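Plusdale Community Boards > Home, Garden & Gadgets > Can a machine do the tidying up yet?

We use cookies to keep you logged in and to remember your settings. Carry on browsing if you're happy with that.

14 replies | 22 shares

brackenhurst_bob
March 23, 2018

Right, I've been arguing about this at work for a fortnight so I'm bringing it to you lot. We've got a games room at our place with table tennis, table football, a long bench down the blue wall and some yellow tables, and by the end of the day it needs a good going over. Floor swept, bits and pieces put back where they live, tables wiped, papers binned or not binned depending on whose they are. It takes me the best part of 43 minutes if I don't stop to chat, and I always stop to chat.

My boss has got it into his head that a machine could do it. He's been sent a brochure for the Brusano floor cleaner and he's in love. I've said the floor is the easy bit! It's flat, it's all the one surface, you could train a duck to do it. What about the tables?

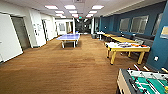 The games room, looking down towards the far end.

So what do people reckon? Are we there yet, or is it another ten years of me and a damp cloth?

mossyteapot

Floor: yes, years ago. We've had a Dramani at home since last August and I wouldn't go back, it trundles off while I'm in the bath and the kitchen's done when I come down. (It does eat shoelaces. And it once ate the corner of a rug and sat there beeping until I rescued it, but that was my fault for leaving the rug rucked up.)

Tables: no chance. Mine can't even get up the step into the hall.

sprocket_and_sons

I'll disagree with mossyteapot a bit, because I think people are too gloomy about arms. I work in a small shop packing spares, and we've had a picking arm from Adinell on the end bench for two years. It's good. It picks up a part, turns it over, pops it in the tray, and does that all day without moaning. So the picking up is sorted as far as I'm concerned. You'd need to put it on wheels and show it where everything goes, and that's a job of work, but it isn't magic.

brackenhurst_bob

Yes but sprocket, how many different things does it pick up?

sprocket_and_sons

Two. All right, fair point. Two sizes of bracket.

brackenhurst_bob

Ha! There you go then. I've got bats, boxes, loose bits of paper, things that have come off other things, and I couldn't tell you what half of it is until I've got it in my hand. The air hockey table is the worst, it's big and flat so everybody puts stuff down on it. Before I can wipe it I've got to decide what belongs there (the mallets) and what somebody just left. I do that without thinking. How do you write that down for a machine?

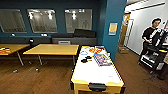

gillyflower22

You don't write it down, that's the old way of going about it. You show it lots and lots of tidying and it gets the idea, same as a toddler does. I went to an open evening at the college and they had one folding tea towels that had learnt entirely from being shown. It was slow, mind. I drank a whole cup of tea while it did one towel, and the towel wasn't what I'd call square. But it did it, and it hadn't been told where the corners were.

mossyteapot

A toddler gets it after a few goes though, gilly. And how many towels did they have to show it?

gillyflower22

They said thousands of goes, so yes, point taken! I still think you're all being mean about it. My first mobile weighed as much as a brick and look where we are now.

oldwhistle

I fixed washing machines for a living and I'd say this much: the washing machine never learnt to wash like my mum did. Somebody made a drum and changed the job to suit it. If Bob's boss wants a machine in that room he should change the room. Put a shelf up with a place for each thing and a lidded box for everything else, and get people to clear the tables before they go. Then your robot's only got wiping to do and you might manage that.

sprocket_and_sons

If people cleared the tables before they went he wouldn't need the robot.

oldwhistle

Well, quite. I'd still buy the floor one. Pushing a broom round legs is no good for anyone's back, and that's the part I'd pay to be rid of.

brackenhurst_bob

I could live with that. Floor cleaner for the floor, shelf for the bits, me for the tables. I'll put it to him. He'll say it's not 100 per cent automatic and I'll say neither is he.

Does anyone know if the Brusano copes with going round table legs, by the way? The brochure only shows it in an empty hall. There's an awful lot of legs in our place.

mossyteapot

Can't speak for the Brusano but the Dramani bumps them, backs off and has another go. Gets there in the end. You'll want to pick up anything small first or it'll just push it about.

Liked by 22 members | 2 comments awaiting approval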